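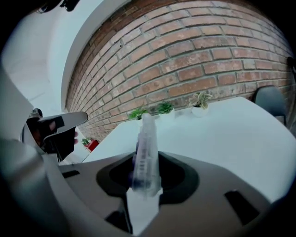 Fig. 7. Clear tube with graduation marks, tip upwards.

Section 2: Getting the Reltero ready for a power cut

Read Section 1 first if you have not yet unpacked the unit. The steps below apply to the Killano Reltero home backup battery with the standard handle. Owners of the wall-mounted version should go to page 112.

Before you start

You will need:
the Reltero unit
the mains charging lead (grey bag)
the two short output leads
a torch
a pen and the sticker sheet from the back of this booklet

Choose a place for the unit on the ground floor or upstairs. Do not put it in a cellar or in a garage that floods. Leave a hand's width clear on both sides, where the air vents are, and keep curtains and coats away from them.

CAUTION: The Reltero is heavy. Lift it with two people, using both handles.

First charge

1. Stand the unit upright on a hard, level floor.
2. Check that the main switch on the back is set to OFF.
3. Push the mains charging lead into the socket marked IN until it clicks.
4. Plug the other end straight into a wall socket. Do not use an extension lead for charging.
5. Turn the wall socket on. The battery light flashes amber.
6. Leave the unit until the light is steady green. The first charge takes longer than later ones, and it is normal to hear the fan.
7. Write the date on one of the stickers and put it on the lid.

Note: If the light flashes red, turn off at the wall, unplug the lead, wait a few minutes and start again from step 3. If it still flashes red, see Fault lights in Section 5.

Deciding what to run

The unit can supply up to 2,000 watts at one time. Add up the watts of everything you want to run together. The figure is printed on a label on the back or underside of most appliances. If the label gives only amps, multiply the amps by the mains voltage.

A fully charged unit holds 2,469 watt-hours. In use you will get less than this, as some is lost inside the unit. Cold rooms shorten the running time further.

Good things to run: fridge, freezer, router, lamps, phone chargers, radio.

Leave these off: kettle, tumble dryer, electric shower, fan heater, oven.

A fridge draws extra power for a moment each time its motor starts. If the overload light comes on when the fridge starts, unplug one of the other items and press RESET once.

CAUTION: Do not connect the Reltero to a wall socket in order to feed the house wiring. This can kill people working on the line outside. If you want the unit to supply fixed circuits, ask a qualified electrician to fit a changeover switch.

When the power goes off

8. Switch off or unplug the appliances you were using, especially the cooker and any heaters.
9. Unplug the charging lead from the wall.
10. Set the main switch on the back to ON. Wait for the green light.
11. Plug in the fridge or freezer first and let it settle for a minute.
12. Plug in the smaller items one at a time.
13. Look at the display every hour or so. It shows the charge left as a row of bars.
14. At two bars, unplug everything except what you need overnight.
15. At one bar, unplug the last items and set the main switch to OFF. Do not run the battery flat if you can help it.

Keep the fridge and freezer doors shut as much as possible. A freezer that is full and left closed will stay cold for a long time with no power at all, so you may prefer to run it for short spells and save the charge.

Note: Medical equipment. The Reltero is not approved as the only supply for breathing machines or other equipment a person depends on. Speak to the equipment supplier and to your electricity network operator, and have a second plan.

When the power comes back

16. Wait about ten minutes in case it goes off again.
17. Unplug each appliance from the unit and set the main switch to OFF.
18. Plug the appliances back into their own wall sockets.
19. Recharge the unit straight away, following steps 3 to 6.
20. Write the new date on a fresh sticker.

Using an extension lead on the output side

One lead may be used on each output. The Urkon outdoor lead has been tested with this unit and may be used at its full length. Unwind any reel completely. Run leads along the wall, where they will not be tripped over in the dark, and never under a rug or through a closed window. 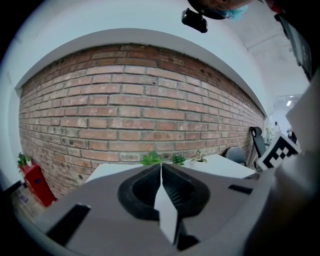
How often should the battery be charged if there has been no power cut?
Every three months. Put the unit on charge until the light is steady green, then unplug it. A good habit is to do it when you test the smoke alarms.

Storing the unit

Store the Reltero indoors, switched off, with its leads in the grey bag. It should not be left in a conservatory or a parked car in July. Do not stack anything on the lid. If the case has been dropped, cracked or stood in water, do not charge it. Move it away from anything that can burn if this is safe to do, and ring the Killano helpline.

Wipe the case with a dry cloth only.

Changes to this section

Steps 14 and 15 reworded, note on medical equipment added. Text: Shaimaa Lamrani. Checked: Dariusz Kaczmarczyk. Dec 26, 2024.

Section 3 covers the phone app and the low-charge alarm.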